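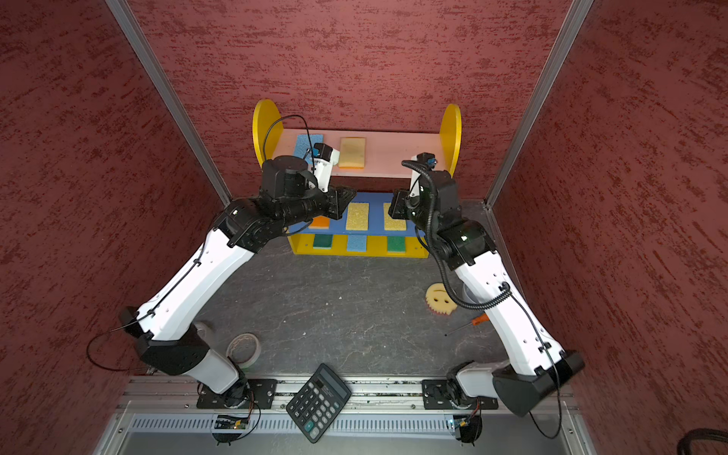
Kids' Corner > Clubs and Projects > How a Robot Learns to Tidy a Shelf

Print this page | E-mail this page

How a Robot Learns to Tidy a Shelf

Posted 14/12/2024

The Pritcombe Robot Club meets after school in the old art room. Its members are between 10 and 13 years old. This year they are teaching a pair of robot arms to take sponges off a small shelf and put them back again. The project is named Skirkano, after a made-up planet in a story one of the members wrote.

Picking up a sponge is easy for you. You did harder things than that before you could walk. For a robot it is a long job with many steps, and this page explains what the steps are.

What is a robot arm?

A robot arm is a machine with stiff parts and joints, a bit like your own arm. The stiff parts are called links. The joints are where the arm can bend or turn. Your arm has a shoulder, an elbow and a wrist, and many robot arms have joints in similar places.

Inside each joint of the club's arms is a motor. A motor turns electricity into movement. When the elbow motor turns a little, everything past the elbow moves too. To get to one spot, several motors have to turn by the right amount.

At the end of the arm is the gripper. This is the robot's hand. It has no thumb and no palm. It opens and it closes, and almost everything the robot does has to be done with those two moves.

How does it see?

There is a small camera on top of each gripper. The camera goes wherever the gripper goes, so the robot gets a close view of the thing it is reaching for. Think of having an eye on the back of your hand.

A camera does not know what a sponge is. It sends the computer a grid of tiny colored dots called pixels. The computer has to work out which dots are sponge and which dots are shelf. A blue sponge on a pink shelf is fairly simple. A yellow sponge next to a yellow panel is harder, because the dots look nearly the same.

Why sponges?

Naheed Ghauri, who runs the club, wanted something soft. If the gripper squeezes a sponge too hard, the sponge squashes and no harm is done. An early plan used plastic cups, and two of them cracked.

Sponges also come in bright colors, they are cheap, and they are light enough for a small motor to lift. The bad part is that they bend. A block of wood is the same shape all the time. A sponge changes shape when you grab it, so the robot may let go and find it is sitting a little crooked.

Teaching by showing

You could try writing a list of orders for the robot. Move forward this much. Close the gripper. Lift. The club did that last February, and the list was over 200 lines long. It worked as long as the sponge was in exactly the same place each time. When somebody moved the sponge by the width of a finger, the gripper closed on air.

So the club changed to a different way of teaching. A member steers the arms by hand controls and does the job while the computer records it. The computer saves what the cameras see and how every joint moves. One recording of one job is called a demonstration, or demo for short.

After that comes training. The computer goes through all the demos again and again and looks for patterns. When the sponge looks like this, the arm moves like that. With enough demos, it can make a good guess about a sponge in a place it has not met before.

The club's goal at the start of the year was 1,000 demos. Members took turns and kept a tally on the whiteboard, and the total now stands at 1,824.

Some demos are bad ones. The sponge gets dropped, or the person steering sneezes. The club marks these so the computer does not copy them. Irén Kun is in charge of the marking. She watches each recording and gives it a yes or a no, and she is strict about it.

Two arms are trickier than one

Hold your hands out in front of you and reach for the same pencil. You can feel where both of your hands are, so you stop before they bump. Robot arms have to be taught this as well. If both arms lean toward the middle of the shelf at the same time, the grippers can knock together.

The club's rule for the people steering is that one arm waits while the other one goes in. The rule is in the demos, so the robot picks it up from there. It still forgets sometimes. Then somebody presses the stop button and the arms are moved back by hand.

Words to know

Link – a stiff part of a robot arm
Joint – a place where the arm bends or turns
Gripper – the part that grabs things
Pixel – one tiny dot in a digital picture
Demo – a recording of a person doing the job with the robot
Training – when the computer looks for patterns in the demos

Try it at home

You need a partner, a scarf, kitchen tongs, a clean sponge and a low shelf or a chair.

1. Put the sponge on the shelf.
2. Tie the scarf over your eyes and hold the tongs.
3. Your partner tells you how to move, using only these words: left, right, up, down, forward, back, open, close.
4. Pick up the sponge and put it down on the floor.
5. Swap places. Move the sponge to a new spot before the next turn.

Your partner is doing the job of the camera and the computer. You are doing the job of the motors. Notice how many words it takes for one sponge. Keep the floor clear and don't play this near stairs.

What comes next

In February the club will take Skirkano to the Weerakoon Young Makers Day. Each team has a table and gets a short time to show its project. The members want the arms to clear the whole shelf without help, from the top to the bottom. So far they have managed the top shelf and part of the middle one. The bottom is hard to reach – the arm has to fold down low, and the shelf above it gets in the way.

They have also entered the Zovow poster contest, where teams draw how their project works. The poster is nearly done, apart from the lettering.

Print this page | E-mail this page

Contact us | © 2024 Pritcombe Robot Club | Back to top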